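Why Does That Ad Keep Following Me Around?

Okay, so last August I wanted new roller skates. I looked at one pair, one single time, on the family laptop. They were green with yellow wheels and I loved them, but they cost too much, so I closed the page and went to eat a sandwich.

Then I went to check the weather, and there were the skates, right next to the little picture of a cloud! I looked up a pancake recipe. Skates. I played a word game with my nephew, and guess what popped up between the rounds? Yep.

My nephew thought the laptop was haunted. It wasn't, but I can see why he'd think so, and I promised him I'd write down how it works.

First, what's an ad doing there at all?

Lots of websites and games are free for you to use, but somebody still has to pay the people who make them. One way to do it is to leave some blank spaces on the page and rent them out, a bit like a farmer renting out the side of a barn for a poster. A company that sells skates or cereal or socks pays to put its message in the space.

The barn poster is the same for everyone who drives past. The space on a web page can change depending on who is looking, and that's the part that gets interesting.

The coat check ticket

Have you ever left your coat at a museum and been given a paper ticket with a number on it? The person behind the counter doesn't need to know your name. They see ticket 300 and they know which coat goes with it.

Websites can do something like that. When I visited the skate shop (let's call it Flevolik), it gave my web browser a tiny note to hold on to. That note is called a cookie. Sorry, no chocolate chips! The note might only say "visitor 600," and somewhere else there's a list that says visitor 600 looked at green skates.

Later I opened the weather page, which had a blank space to rent. A company that helps fill those spaces checked my note and thought, aha, visitor 600, the skates person. So in went the skates. Grown-ups who work in advertising call this retargeting, and it happens faster than you can blink.

But who picks which ad wins?

Good question, and my nephew asked it too. Often there's an auction. Say two companies both want the same space on my pancake page. One sells skates and the other, Mavavum, sells frying pans. Computers make the offers for them, the best offer usually gets the space, and all of it is over before the page has finished loading. I used to picture tiny people in there waving paddles.

Does the ad know who I am?

The note in the browser doesn't have to have your name on it. Still, a lot of little clues put together can say plenty about a person, such as what they like and what town they live in. That's why many places have special rules about collecting information from kids, and why it's smart to ask a grown-up before you type your name, your birthday or your school into anything.

Things you can try

Ask a grown-up to help you find the cookie settings in your browser. You can clear the old notes out, and then the shops have to start over with you as a brand new visitor. (You might have to log in to some things again, so warn everybody first - I forgot, and my sister was not pleased.)

Some ads also have a small X or a little triangle in the corner. A grown-up can click it with you and sometimes choose to stop seeing that one.

And you can play spot the ad. Look for tiny words like "Ad" or "Sponsored." We played for 30 minutes one rainy afternoon and my nephew beat me badly, mostly by finding the ones pretending to be ordinary articles.

As for the skates, they followed me until the end of the month, and then it was all tents. I'd looked up one tent.

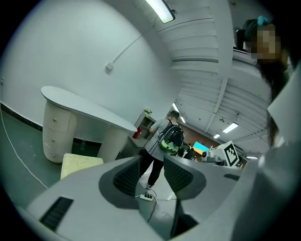 It was for my sister's birthday, too, so every time she walked past the laptop I had to slam it shut.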